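Home | Courses | Handouts | Library | Contact

Sewing II, Handout 2: Putting a zipper in a small pouch 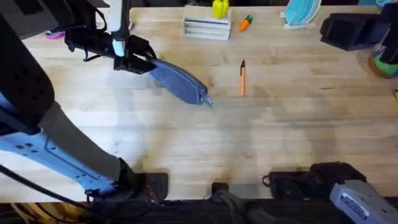 A student in the October group asked whether the zipper has to be the same length as the fabric, and said the pattern sheet was no help on this. It does not. Buy it longer and trim it after the ends are sewn.

Cut two outer pieces and two lining pieces, all the same size. Felt needs no lining, but a lined pouch holds its shape better. Lay the zipper face down on the right side of one outer piece, edges even, and put the lining on top. Sew with the zipper foot. Repeat on the other side.

Press both seams away from the teeth - low heat if the zipper is nylon. Topstitch if you like.

Open the zipper halfway before you sew the outer edges. With it closed you can't turn the pouch right side out. Leave a gap in the bottom of the lining for turning. For a rounded end, clip the curve every quarter inch and stay clear of the stitching.

Bring to the next class: thread, pins, a size 11 needle, one finished sample.

We use cookies to remember your settings. Accept | Decline

Comments (2)

Oma: Mine puckers at the zipper end every time. Shorter stitch?

Trình: Try a longer one, and baste first. That fixed it for me.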